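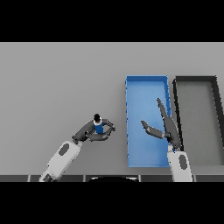

I've been on the packing bench at Nindimico for long enough to have strong opinions about tubs, tape and where the good scissors go. Since September we've also had a two-armed sorting robot at the end of the bench, which we all call Kincaid, and it's changed how I set up my day more than I expected. A few of you asked for my bench tips, so here they are, robot ones included.

Keep your bins where they live. When it was only me and Myrtle Obi, a bin could wander all over the bench and we'd just reach a bit further. Not any more! I ran a strip of coloured tape along two sides of each bin spot, and now I can pull a full one out and slide the empty back without thinking about it. Works a treat in the pantry at home too, by the way (my spice tubs have never been so well behaved).

Pick bins in colours you can tell apart from the other side of the room. We had all greys to begin with and I can't tell you how often a reject ended up in a customer's order.

Wipe bottles before they go anywhere near the line. A drip of product down the side makes them slippery for gloves and grippers alike. Warm water, a squirt of dish soap, microfibre cloth, then a dry one. For sticky label glue I use a dab of eucalyptus oil, leave it a minute and rub in circles.

Check the caps first thing. I do a quick twist on every bottle in the first tray and then every sixth one after that. If I find 3 loose in a tray, the whole tray goes back to Emmett Delacroix on filling.

Write it down. Kenji Montoya hung a whiteboard beside the stop button, and whatever the arms fumble gets scribbled up there with the time. We did 3,185 bottles in our best week so far and 68 of them needed a second go by hand, and nearly all of those were on the board under "wet". Handy to know, and it got us a proper drying rack.

Look after your back (and your head!). I used to bend and turn all shift. Now I'm mostly checking, restocking and clearing jams, so I stand still a lot more, and my feet were killing me by the second week. Get a decent rubber mat. Myrtle and I swap jobs at every smoko as well, otherwise you go a bit glassy watching something else do the picking.

And ask for the training early. I put it off for ages thinking it'd be all computers, and it was one morning with Nayara Fontes and a plate of lamingtons. I can restart the thing myself now and don't have to wait for Kenji to come down from the office.

Next time I'll do tape guns, and how to get the gunk off the blade.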